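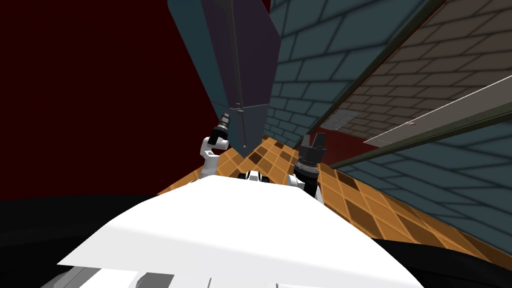 Two robot arms seen over the robot's body, with a dark block beyond the left gripper.

How to set up your first outpost in Grunico

Updated 4 August 2020 by Garnet Grewal

The outpost is the first permanent thing you place in Grunico, and it can't be moved once it's down. A badly placed one won't end your run but it will cost you a lot of walking. These steps are for a standard game on normal difficulty with the Wendik start. If you picked Ornlow, skip to the end, where the differences are listed.

Before you start

You need 600 stone, a full water tank and at least one worker who isn't assigned to anything. The build menu will let you place the outpost with less stone, but construction stops when the stone runs out and the site loses condition while it waits. Gather the full amount first.

Save your game. Use a manual save, as the autosave slot gets overwritten the moment you confirm the placement.

Step 1. Find the right ground

Open the map and switch on the terrain overlay. Green ground is flat enough to build on, yellow needs levelling and red can't be used. Look for a patch of green within 12 tiles of a river. Any further than that and your workers will spend most of the day carrying water.

Avoid the valley to the east of the Wendik camp. It's flat and has plenty of trees, so new players often go for it, but it floods in the first spring.

Step 2. Check the wind

Press the wind key and wait for the arrow to settle. Your smelter will go on the downwind side later, so leave a gap there of at least 4 tiles. Smoke lowers morale in any building it passes over, including storage if someone is working inside.

Step 3. Place the outpost

Select Outpost from the Yurt tab. It's listed there and not under Buildings, for reasons left over from the old menu. Rotate it so the door faces your water. Confirm, then assign your free worker by dragging their portrait onto the site.

If the outline stays orange, there's something underneath it. This is usually a bush or a dropped item. Clear it and try again.

Step 4. Lay the first path

Run a dirt path from the door to the river before you build anything else. Dirt is free and gives a small speed bonus. Don't bother with gravel yet. When you do upgrade, the game replaces the path in place, so you won't have to dig it up.

Step 5. Set the storage limits

Click the outpost and open the Storage tab. By default every item is allowed, and it will fill with wood before anything useful gets in. Turn wood down to a quarter and raise food to half. Leave the rest alone until you have a separate shed.

The total limit is 3,000 units. Tools count as ten units each, which catches people out when they start making spares.

Step 6. Assign a night shift

One worker on nights is enough in the first season. Choose someone with the Light Sleeper trait if you have them. Without a night worker the fire goes out and everyone wakes up with the Cold penalty, which lasts until midday.

Differences for the Ornlow start

You begin with a cart, so the distance to the river matters less. You can go several tiles further out without trouble. The ground is stony and there is far less green on the overlay, so you'll probably have to level a yellow patch. Do that before you gather the stone, as levelling gives you some back.

The flood doesn't reach Ornlow. Snow comes earlier, though, and paths under snow give no bonus until they're swept.

Common problems

Worker stands at the site and does nothing: they have no hammer. Make one at the camp bench.

Stone is delivered but progress doesn't move: two jobs have the same priority. Raise the outpost to High.

Door is blocked after placing: load your manual save. There is no way to turn the building afterwards.

Thanks to Birsen Güneş and Necati Polat for checking the storage figures on the current build.

Next guide: Smelters and fuel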